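Rodica Cârstea
23 janvier 2022

1/ Fin de saison pour une des doudounes de la maison. Fil sur le pliage et le stockage d'un vêtement matelassé, parce que la question revient chaque hiver et que les housses sous vide continuent de se vendre.

2/ Masse avant rangement : 481 g sur ma balance de cuisine. Après une nuit étendue dans la chambre chauffée : 451 g. L'écart, c'est de l'eau. Je ne plie rien tant que deux pesées successives ne donnent pas la même valeur.

3/ Surface de travail : le lit, couvre-lit tiré. Une table convient aussi, mais la mienne est trop étroite pour étaler les manches. 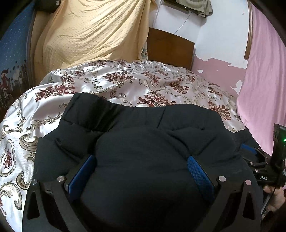 4/ Le volume est le vrai problème. Un matelassage garde de l'air dans chaque compartiment, et le vêtement replié sur lui-même forme un dôme. Sur un couvre-lit en satin, comme celui-ci avec ses médaillons rouge foncé, le tissu glisse et le pli se rouvre dès qu'on relâche la pression. Un drap de coton posé dessous règle la question.

5/ Ordre des opérations : fermer le zip principal, vider les poches, les fermer, rabattre les manches vers le dos, puis rouler du bas vers le col. L'air sort par le haut. Compter cinq minutes, moins avec l'habitude.

6/ Ne pas rouler serré. L'objectif est un volume stable, pas un volume minimal. Un garnissage comprimé plusieurs mois perd une partie de son gonflant – et un passage au sèche-linge ne rend pas toujours tout.

7/ Avant de rouler, contrôle à plat de la quincaillerie : pression, curseurs, cordon de serrage. Je détends toujours l'élastique. Laissé sous tension, il finit par marquer l'ourlet. 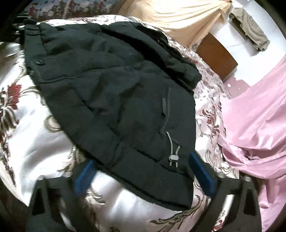
Doudoune noire étalée, poche zippée et cordon gris avec son bloqueur.

8/ Les coutures contrastées ont un avantage pratique : un point sauté se repère tout de suite. Sur du fil ton sur ton, je passe l'ongle le long de chaque ligne, c'est plus long.

9/ Contenant : sac en coton, jamais de plastique fermé. J'utilise un Manole grand format, cordon en haut, étiquette à l'extérieur avec la masse et le mois. Valentin Bratu me signale que les sacs Drendus conviennent aussi, à condition de les laver une fois avant usage.

10/ Emplacement : étagère haute, rien par-dessus. Contrôle prévu fin février, nouvelle pesée. Si la valeur a monté, on ressort tout et on recommence au point 2.

11/ Réponse groupée sur l'antimite : cèdre, à poncer légèrement une fois par an. Pour un garnissage synthétique, l'intérêt est faible.

À lire aussi
– Peser son linge : méthode et limites
– Housses sous vide, relevé après un hiver
– Oana Pîrvu : recoudre un ourlet matelassé

Contact – © Rodica Cârstea – Haut de page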